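Hi Manikandan,

Progress report for April, a few days late because I wanted the bathroom sessions in it. Short version: the trial of the Dresteck handheld kit is going well, I'd like to keep it for the next phase, and there are two things I need a decision on from you (they're at the end, so no skipping!).

As a reminder of what your money is paying for, we have the kit on trial from Dresteck through their reseller, Lusitz. It comes as pairs of handheld grippers with marker cubes on top, the cables, the calibration board and a seat on their Histier software, where the recordings go to be checked and cut up. We're using it to collect cleaning demonstrations for Yeon, our tidy-up arm, so that we don't have to drive the real arm around by remote control for every single wipe of every single surface.

Setup was easier than I expected. The box came on a Friday and we had a first usable recording before we went home, which never happened with the old teleop rig (you'll remember the month we lost to that thing). The calibration routine is the only part I'd call fussy. It wants you to move slowly and hold the cubes at some awkward angles, and if you rush, it makes you start over. By now I can do it half asleep.

We have 4 people trained, me included. Everyone picked it up fast, though they all do the same thing at first and squeeze far too hard. The trigger has a light spring and you don't feel much through it, so new people clamp down on a cloth like it's going to run away. I've started giving everybody a warm-up with folded towels before they record anything that counts, and the early clips look much better for it.

Kitchen counters came first, then tables, and now we're on sinks. Sinks are harder and a lot more interesting! On a counter you mostly push a cloth back and forth. Around a faucet you have to wrap it, pinch it, pull it through, let go and grab again from the other side, and that's exactly the kind of two-handed work Yeon is bad at today.

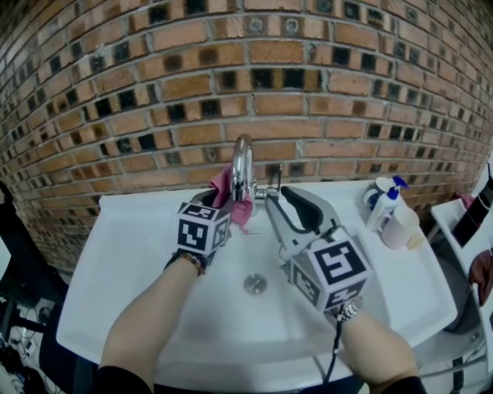 The tracking is the part I was most nervous about. Histier marks any stretch where it loses a cube, and we've been able to keep 90 percent of what we've recorded, which I'm very happy with. Most of the rest was thrown out for one cause, a hand turned over so far that the cube pointed away from the camera. People do that naturally when they reach behind something. We now talk them through the reach first and it has cut down on the waste, but I'd still love a second marker on the underside and I've asked Lusitz if Dresteck has one planned. No answer yet.

Other gripes, so you get the whole picture. The cable is stiffer than it needs to be and pulls at the grip when you work low. The finger pads are good on cloth and sponges but slide on anything smooth and round, so bottles are a pain. Uploads to Histier are slow in the afternoon, and I've given in and just leave them running overnight. Support has been friendly and quick, apart from one ticket about dropped frames that sat for 3 days before I called them.

Next up is more bathroom work, with mirrors and tubs once we've got enough sinks, and then the first training run on Yeon with the new data. I don't want to promise you results from that yet. I'd rather show you a video.

The two decisions, then. Can we extend the rental by 6 weeks on the current terms? Lusitz will hold the price if we tell them before the trial ends. And can I order spare finger pads out of the consumables line? Ours are wearing at the tips and I don't want to stop halfway through the tubs waiting on a delivery.

Call me any morning before ten if that's easier than writing back.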